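About Senidance

Senidance provides continuing education and practice support for dietitians who work with older adults. Our members work in nursing homes, assisted living, home health, rehab hospitals and senior centers. Many are the only nutrition professional in the building, and a good share cover more than one building.

We are based in Grulldale, on the second floor of the old Hofstetter feed store. The training room is at the front and the offices are behind it. Most of our teaching happens online, but the room is used for workshops throughout the year, and members who live close enough are welcome to come in and use the reference shelf.

How we started

Kanini Sang founded Senidance after working as a consultant dietitian in long-term care. She was driving between facilities most of the week and doing her continuing education late at night, from courses written for hospital staff or for private practice. The material was sound but did not cover the questions she was being asked at work. What do you do with a resident who has lost weight but will only eat at breakfast? How do you write a care plan for someone on a texture-modified diet who keeps sending the tray back? How do you talk to a daughter who wants a strict diabetic menu for a 92-year-old parent who would like a piece of pie?

She started by writing short case notes and mailing them to former coworkers. They mailed back their own. The case notes became a monthly packet, then a recorded course, and the recorded course was the first thing we sold. The packet is still free and still goes out in the first week of the month.

Oduor Ndung'u joined as director of education when the company had one course and a long list of requests. He came from food service management in a rehab hospital, and he brought the kitchen side of the work with him. Every course we write is now reviewed by someone who has run a kitchen as well as by a dietitian. If a recommendation can't be carried out on a normal evening shift with the staff who are there, we change it or say plainly what it would take.

What we teach

We offer seven core courses. They can be taken in any order, though new members usually begin with the first two.

Unplanned Weight Loss in Older Adults
Texture-Modified Diets and Thickened Liquids
Dining Rooms That Work: Seating, Timing and Assistance
Nutrition Care in Dementia
Hydration Rounds and Between-Meal Service
Liberalized Diets: Policy, Menus and Family Conversations
Documentation and Survey Readiness

Each course has recorded lectures, a workbook, a set of case studies and a written test. The case studies are drawn from real practice, with details changed so that no resident or facility can be recognized. You can stop and start as you like. Your place is saved, and you keep access to the recordings after you finish.

We also run live sessions on smaller subjects. Recent ones have covered holiday menus, working with speech-language pathologists, and how to fold a new kitchen manager into the care team. Live sessions are recorded and placed in the member library.

Since we opened, members have completed 1183 course certificates. We keep the test questions under review and retire the ones that turn out to be badly worded. If you think you were marked wrong, write to us. A dietitian reads every one of those messages.

Table settings and vision

A good deal of poor intake in older adults has little to do with the menu. Lighting, noise, seat height and the look of the table all affect how much gets eaten, and they are often cheaper to change than the food.
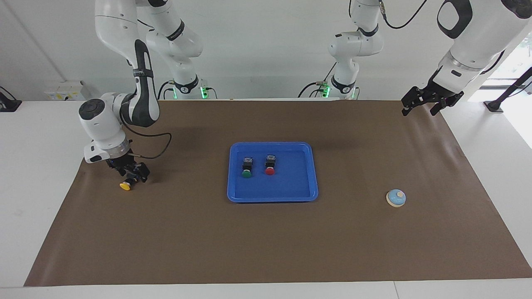 Contrast is the part of the dining room course that members tell us they use first. An older adult with low vision may not be able to find mashed potatoes on a white plate, or a white plate on a pale table, and the food comes back untouched. The remedy is to look at the table in layers. A brown sheet over a white table gives one clear edge, a blue tray set on top gives another, and something as small as a button with a yellow cap still stands out against them. We ask course participants to try the same thing with a place setting at their own facility: choose a base color, a tray color and a plate color, then sit down in the resident's chair and check the result in the light they eat by. Dinner is the meal to check. Many rooms that look fine at lunch are dim by the evening, and a setting that worked at noon may need to be changed.

The course goes on to cups, utensils and glare. Shiny table surfaces under ceiling lights are a common problem and are easy to miss when you are standing up. Patterned placemats are another. For some people with dementia, a pattern of fruit or flowers is something to pick at, and the meal gets cold while they do it. We recommend plain colors and a matte finish wherever there is a choice.

None of this replaces an assessment. A resident who is leaving food should be seen by the dietitian, and where there is a concern about swallowing or eyesight the right referral should be made. We teach the table setting alongside the assessment so that both get done.

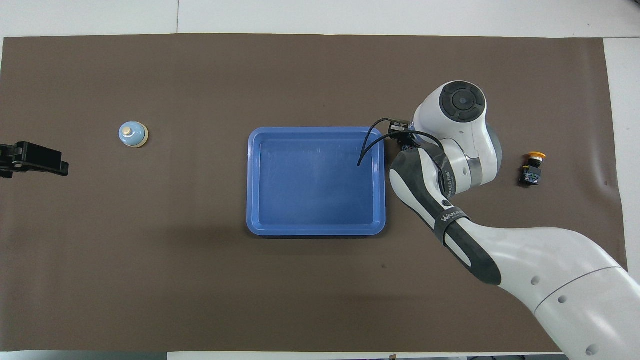 Blue tray on a brown table covering.

In-person workshops

Workshops are held at the Grulldale training room and run for a full day, beginning at 9 a.m. Groups are kept small enough for everyone to practice. The most requested workshop is the one on texture-modified foods, where participants prepare samples, test them, taste them and then eat lunch from the same menu. Most people have written orders for pureed diets for years without eating a whole pureed meal. We think they should.

The mealtime assistance workshop pairs participants up. One person feeds and the other is fed, and then they trade. It covers pacing, position, how to offer a choice, and how to tell when someone is finished as opposed to tired. Dietitians are welcome to bring a nursing assistant or a dining room server from their facility at no extra charge. Please register both people so that we have enough food.

Our spring workshop in March is planned with new dietitians in mind. It includes time on how to introduce yourself to a kitchen team, what to look at on your first walk through, and how to set up a schedule that leaves room for the residents you did not expect to see that day.

Practice support

Membership includes the case line. Members send in a question with the identifying details removed and get a written reply from one of our dietitians, usually within three working days. The case line is for professional consultation. We do not give advice to residents or families directly, and we will not review a case that is part of a legal dispute.

We also produce Skovis, our set of forms and audit sheets for small facilities. It has meal round checklists, a weight tracking sheet, a tray accuracy audit and a one-page summary for the monthly quality meeting. Skovis comes as printable pages and as spreadsheets. It does not connect to health record systems and we have no plans for it to do so. Members asked for something they could print, carry on a clipboard and hand to the next person, and the forms were built for that.

Updates to Skovis are sent out when a form changes. The tray accuracy audit was last rewritten after members told us it took too long to fill in during service. The current version fits on one side of a page.

Who our members are

We have almost 400 members. Most are registered dietitians, and the rest are dietetic technicians, certified dietary managers and students in their supervised practice. Some have worked in long-term care for their whole careers and teach in our live sessions. Others have just moved over from acute care and are learning how different the pace is - fewer new faces, a much longer view of each person, and a kitchen that knows everybody by name.

Students can join at a reduced rate, and supervisors may use our case studies in teaching as long as the source is credited.

How we are funded

Senidance is paid for by membership dues and course fees. We do not accept sponsorship from supplement, formula or food companies, and we do not carry advertising in the packet or on this site. When a course mentions a type of product, such as thickeners or adaptive cups, it describes what to look for and leaves the brand to you. Instructors are asked each year about any paid work they do for manufacturers, and the answers are listed on the course page.

Working with facilities

Facilities and small groups can buy courses for their staff. For these customers Oduor Ndung'u will set up a call to go over what your team needs, and he will say so if a course is not a good fit. We can also come to your site for a dining room review. The review covers two meals, usually breakfast and dinner, and ends with a written report that lists what we saw, what we would change first and what can wait. On-site visits depend on distance and are booked well ahead.

Contact

General questions, course access and certificates go to the front office, which is open on weekdays until 4 p.m. Case line questions should be sent through the member page so that they reach a dietitian directly. If you are coming to the building, use the side entrance by the loading dock. The elevator is just inside.

Related

Meet the Instructors
Course Catalog and Fees
Dining Room Contrast Checklist
What to Eat Before a Pureed Diet Workshop (and What Not To)
Skovis Forms: What Has Changed
Student Membership
Hydration Rounds on the Evening Shift
Directions to the Grulldale Training Room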